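Returns Handling Operator, Footwear (Automation Transition)
Grastport, Jostholm site
Full time, permanent, day shift

Grastport is automating part of its footwear returns line. The Jostholm site receives up to 3,000 pairs a day, and until now every pair has been lifted, checked and shelved by hand. From December, two Sekiguchi arms will take over shelving. Grading stays with people.

We are hiring 12 operators. No current jobs are being cut, but the work is changing: less lifting and walking, more screen work, more judgment calls on damaged stock, and regular sessions recording how pairs are picked up and set down.

Duties
- Grade returned pairs and enter the result in Nullero, our stock system
- Record pick and place runs with the hand-held gripper
- Clear stops on the arms and log the cause
- Reset racks between runs

Requirements
- Able to stand for a full shift with breaks
- Good grip strength in at least one hand
- Comfortable reading short fault codes in English
- Warehouse experience is useful - robot experience is not required

Training is paid and takes place on shift. Operators rotate between grading and recording every two hours.

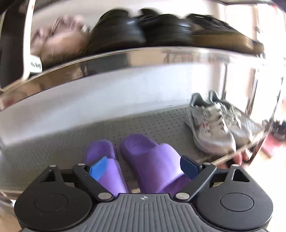 Hand-held gripper at a pair of purple slides, lower shelf.

To apply, send a resume to Ese Nwankwo, Site Operations, quoting reference 222. Interviews are held on Wednesday mornings and include a short tour of the line.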